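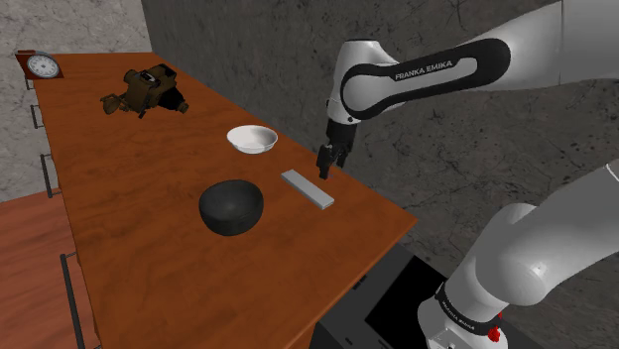 Chapter 4
Dwell Time: What a Bus Does When It Isn't Moving

4.1 Standing at the curb

I learned most of what I know about bus scheduling while standing still. My first job at Skenasa, the agency that runs the buses in Gralby, was to sit in the seat behind the driver with a stopwatch and a clipboard and write down how long the doors stayed open. I did this for a whole August, mostly on Route 36, and I was so bored by the end of the first morning that I started giving the stops nicknames. By the end of the month I was hooked. I'd go home and talk about doors at dinner. My family was very patient.

In the last chapter we treated a bus line as a string of distances and speeds. You took the length of each segment, divided by the running speed, added everything up and got a trip time. That's a perfectly good place to start, and if you did the problems at the end of Chapter 3 you already know the answer comes out too short. Real trips take longer than that sum (sometimes a lot longer), and the biggest piece we left out is the time spent at stops with the doors open.

We call that piece dwell time. For this book, dwell time starts when the wheels stop turning at the stop and ends when they start turning again. Some agencies measure from doors open to doors closed, and you'll run into both in published reports, so check before you compare two sets of numbers. I once spent two days trying to explain why the Clotov Avenue stops had gotten so much faster from one year to the next. They hadn't. We'd bought new counters, and the new counters timed the doors instead of the wheels.

4.2 The parts of a dwell

Think about what has to happen when a bus pulls in. The driver stops, sets the brake and opens the doors. People get off, people get on, and they pay or tap or hold up a pass. Someone asks whether this bus goes to the hospital. The doors close, the driver checks the mirrors and waits for a gap in traffic, and off you go.

Some of those things take the same time no matter how many people are waiting. Opening and closing the doors is like that, and so is setting and releasing the brake. We'll lump these together and call them the fixed part. Other things grow with the number of riders, so we'll call that the passenger part. The wait for a gap in traffic is a third thing altogether, and I'd like you to keep it in its own column, even though it feels natural to toss it in with the fixed part. It changes by time of day and by street, and you can fix it with paint and curbs in ways that have nothing to do with the bus. Section 4.6 covers it properly.

So the basic equation of this chapter looks like this:

dwell time = fixed part + passenger part + reentry wait

And the passenger part, in its simplest form:

passenger part = (riders boarding x time per boarding) + (riders getting off x time per exit)

That second line is true for a bus where everybody uses one door, so that boarding and exiting happen one after the other. If people get off at the back while others get on at the front, the two streams run side by side and you use whichever takes longer. Please don't add them! Every year I get homework where someone has added them on a two-door bus, and the poor bus ends up sitting there forever.

Let me run a small one so you can see the size of things. Say the fixed part at a stop is 5 seconds, each boarding takes 3 seconds, each exit takes 2, and there's no wait for traffic. Eight people get on at the front and four get off at the back. Boarding takes 24 seconds and exiting takes 8, and they overlap, so the passenger part is 24. Add the fixed part and the dwell is 29 seconds. Now put everyone through the front door, one stream after the other. The passenger part becomes 32 seconds and the dwell is 37. Same riders, same stop, and we've lost 8 seconds. Multiply that by a line with 20 busy stops and you've used up 160 seconds on each trip, and that's before anybody has dropped a handful of change.

4.3 Why averages will get you in trouble

The tempting next step is to find the average dwell for each stop, add the averages, stick the total in the timetable and go to lunch. I've done it. Eliseo Arellano, who was scheduling buses in Gralby long before I showed up, handed my first timetable back to me with one question written across the top: "And on the bad trips?"

He had a point. With an average in the timetable, a good share of your trips run late, and late trips have an ugly habit of getting later. A late bus finds more people waiting at the next stop, simply from having given them more time to show up. More people means a longer dwell, a longer dwell means a later bus, and so on down the line. Meanwhile the bus behind it finds fewer people, dwells less and catches up. You've seen the result if you've ever waited forever and then had two buses roll up together. We'll give bunching its own chapter (Chapter 7), but dwell time is where it gets its start, and I want you to have the idea in your pocket from now on.

What we want, then, is the spread of dwell times as well as the average. On the Route 36 survey I came away with 1839 timed stops, and when I plotted them the shape was nothing like the tidy bell I'd expected. There was a big pile of short dwells on the left and then a long, straggly tail running off to the right. The tail was made of wheelchair ramps, strollers, bikes going on and off the front rack, a school group, and one man who wanted to pay for his cousin, who was still crossing the street.

You can't schedule for the far end of that tail. If you did, most trips would spend the day sitting at timepoints with the engine running and riders glaring at the driver. But you can't pretend it isn't there either. The usual way out is to put part of the extra time into the running time and part of it at the end of the line, as recovery. How to split it is a real argument among schedulers, and I've heard voices raised over it. My own leaning is toward keeping more of it at the end of the line, and I'll try to be fair to the other side when we get there.

4.4 Paying the fare

Of everything that goes into the passenger part, the fare is what agencies have the most say over. Cash is slow. A card tap is quick. Paying before you get on is quicker still, since it lets people use every door. None of this will shock you, but the order of the payoffs might.

Take a stop where 100 riders board during the morning rush, and suppose 20 of them pay cash. You might guess that the cash riders account for a fifth of the boarding time. If a tap takes 2 seconds and cash takes 8, though, the cash riders use 160 seconds and so do all the other 80 put together. Half the boarding time goes to a fifth of the people. Moving even a few of them over to cards gets you more than shaving a bit off every tap would.

Now for the part where I have to be careful, and I'd ask you to be careful too. People who pay cash often do so for good reasons. Rocío Escobedo ran rider outreach while I was at Skenasa, and she sat me down after I'd cheerfully proposed dropping cash on the Adeleke Street line altogether. She asked where those riders were supposed to load a card. I went and looked. There was no place to do it within walking distance of the last several stops. So we got card sales into a couple of corner stores first and left the farebox alone, and I still think that was the right order to do things in.

4.5 Where we're headed

The rest of the chapter goes like this. Section 4.6 takes up the wait to get back into traffic, with curb layouts and the old fight over bus bays (I don't like them, and you'll hear why). Section 4.7 deals with crowding, which breaks our nice straight-line equation: once people are standing in the aisle, each boarding takes longer than the one before it. Section 4.8 walks you through collecting your own dwell data, by hand and with automatic counters, and it includes the form that Atif Marwat and I worked out after ruining a good many of the earlier kind in the rain.

You'll need the running times from Problem 3.9, so keep your answers handy. If you skipped that one, go back and do it now, as nearly everything in 4.6 builds on it.

Before you read on, try this. Pick a bus stop you can get to easily and stay through four or five buses. For each one, write down when the wheels stop, when the doors open, when the doors close and when the wheels turn again. Note how many people get on and off, and which door they use. Add a word or two about anything odd. You don't need a stopwatch, the clock on your phone will do, as long as it shows seconds. Bring your notes to class or keep them in the back of the book, and we'll use them in Problem 4.1.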